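Monville Robotics Club: Questions We Get Asked

Who is this for?
Anyone enrolled at Monville High, grades nine through twelve. You don't need to be good at math. Several of us joined on that basis and have remained consistent.

Do I have to know how to code?
No. You will learn a little Python in your first month, mostly by changing numbers in somebody else's file and watching the arm punch the table. By February you'll be writing your own files for other people to ruin.

When and where do you meet?
Room 13, right after last bell until 5:30. The door sticks. Push harder.

Is it a class or a club?
A club. Ms. Effiong has asked twice about course credit and has been told it is "under review." You can list it on applications, and she will write you a letter if you have shown up enough for her to know your name. She is good with names, so the bar is fairly low.

What does it cost?
Dues are $13 a semester. If that's a problem, talk to Ms. Effiong and it stops being one. Pizza is separate and settled by argument.

Will I get to build a giant fighting robot?
You will not. Please stop writing this on the interest form.

So what do you do?
Mostly manipulation: getting a robot hand to pick a thing up and put it somewhere else without drama. Our entry for the Flastness Cup is called Hemis. The name was chosen by vote and the people who voted for it have since graduated.

Why is so much of it in simulation?
We share one real arm among everybody, and new software has to run in the simulator before it goes anywhere near it. A crash in the simulator costs you a reset. A crash on the real arm costs you a conversation with Ezekiel Abernathy, our hardware lead, who keeps the spare parts in a locked drawer and the key on his person.

What am I looking at when I open the simulator?
By default you get the wrist view, which puts you right behind the gripper, looking out past the two fingers. It takes a while to get used to. Everything nearby is enormous and your sense of which way is left will leave you for a session or two. The textures come from a pack Tobiloba Olaniyan set up, and he likes marble.
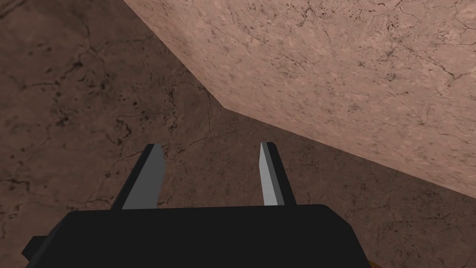
If you'd rather see the whole workspace, switch to the overhead camera in the view menu. Just remember to switch back before you submit a practice run, as Cup entries are scored on wrist view only. Two of us learned this the slow way.

How many practice runs do I need before the Cup?
There's no rule. Last season's team logged 1091 and came third, behind a team from Omoregie that seemed to be enjoying itself. Draw your own conclusions.

Can I work from home?
Yes, if your laptop can handle it. Older ones will run the simulator at the pace of a slideshow. Bethel Assefa keeps a page of settings that help, starting with turning the shadows off. School laptops can't install it at all, so please don't ask the front office to try.

I missed the first meeting. Can I still join?
Yes. Come any time before winter break. After that the Cup roster is locked, but you can still hang around, learn the tools and have opinions.

Who do I contact?
Dorothy Inskip, club secretary, through the activities board outside the library. Leave a note with your name and grade. She checks it before first period and will find you.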